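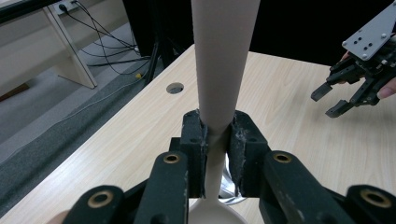
Cuchara beige sujeta por el cuello, pinza de mano negra. Mesa de madera clara.

**Cuaderno de taller, agosto. Línea de cubiertos, Nestska**

Seguimos con la cuchara grande. El agarre por el cuello deja libres el mango y el cuenco, y es el que vamos a pedir para la celda de envasado. Repasar la almohadilla derecha: tiene marcas blanquecinas en el borde interior. Los casquillos de latón, sin tocar por ahora.

Números de Cluma para la celda: 855 piezas por turno, 4 referencias. A mano, el puesto saca 70 cajas; piden 84.

Reunión con el turno de tarde a las 15:30. Lo que preguntaron:

- Quién repone las bandejas. Queda en el puesto actual, con rotación cada dos horas.
- Si se pierde la prima por caja. Sin respuesta, lo lleva Tala Fakhoury a dirección.
- Quién puede parar la celda. Cualquiera del turno, sin avisar antes.

Tala insiste en que las operarias enseñen ellas los agarres, porque ya saben qué piezas resbalan. De acuerdo. Esas horas hay que pagarlas como formación y no están en el presupuesto de Asadi.

Pendiente: pedir almohadillas de recambio a Jusley y probar el cucharón.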